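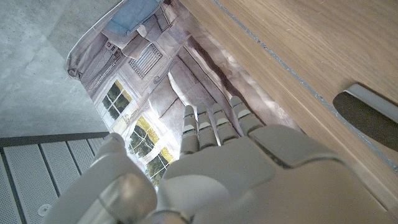 Paper Rooms

I have been redecorating the guest room since July, mostly on paper. Paint was going to run me 290 dollars, so I printed other people's rooms instead and spread them out on the table, where everything is lavender and cream and the light comes in yellow through windows with lots of little panes.

My guest room has one window. It faces the Usgate parking lot.

I'm up to 32 printouts now, all of them creased from being carried in and held against the wall while I squint. The wall is still beige — the previous owners called it "oatmeal," which is generous to beige. My sister visits in seven weeks and has asked if there will be a bed.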